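About Varghese & Stomora

We test study advice. That is the whole business, and we started it because most of what gets sold to families as "proven" had never been checked by the people selling it.

Our office is in Pudov, above a shoe repair shop, and we have been at it for seven years. Schools, libraries and the odd worried parent send us a program, an app or a workbook and ask whether it does what the box says. Usually the answer is "a little, for some kids, if an adult sits with them." We put that in writing and charge a flat fee for it.

So far we have reviewed 107 products. We will not tell you that we are passionate, or that we are a family. We don't have a mission statement. We had one, but two of us couldn't agree on what it meant, so it came off the wall.

What we look at first is who paid for the research. Then we ask how many students dropped out before the results were counted, which is a number that tends to live in a footnote. A reading program that "raised scores" among the kids who finished it may only have been good at losing the others. Learning styles, brain breaks, special paper, background music: we have read the studies and remain unconvinced, though we'd be glad to see better ones.

We take no money from publishers. Dutoletti, our free newsletter, comes out four times a year and carries no ads. It also prints our mistakes. There have been three serious ones, and each is still on the site with the original review beside it.

Should you trust us? Not on the strength of an About page. Read a report on something you already know well and see if we got it right. Reports are free to read after the client has had them for a month. The phone is answered until 4 in the afternoon, and email gets a slower but more careful reply.

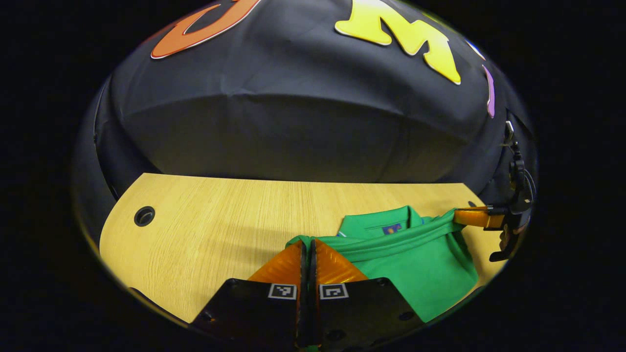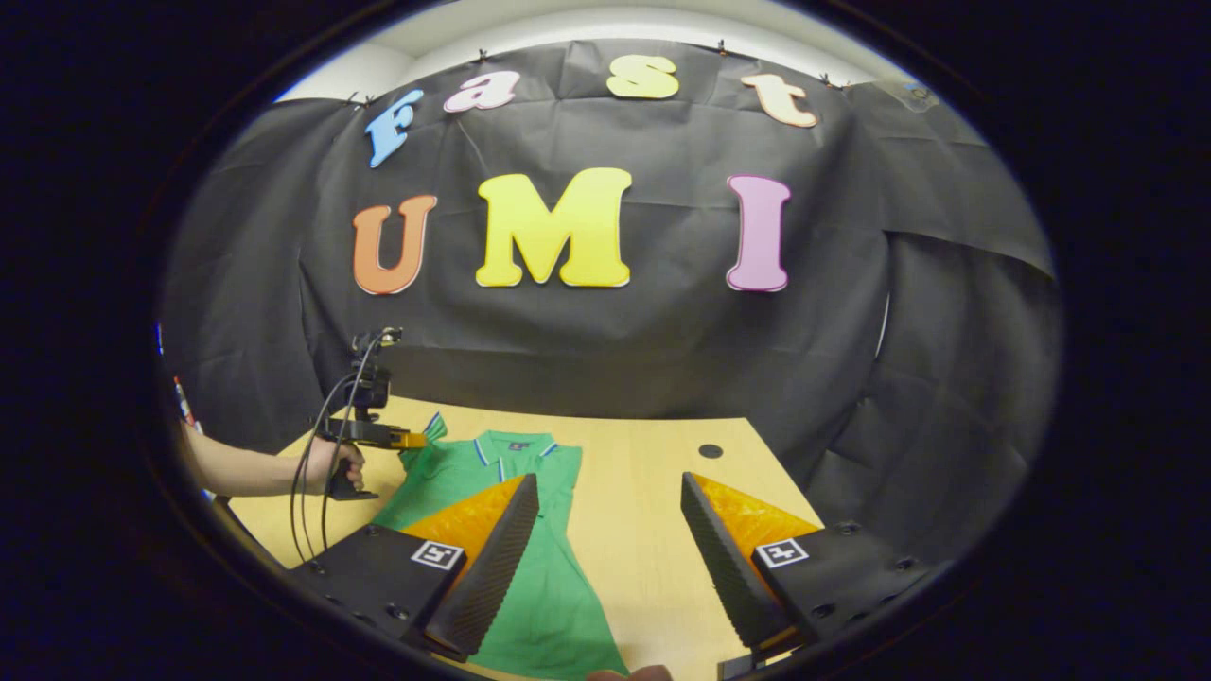
Big letters on black cloth. The second picture reads "Fast UMI."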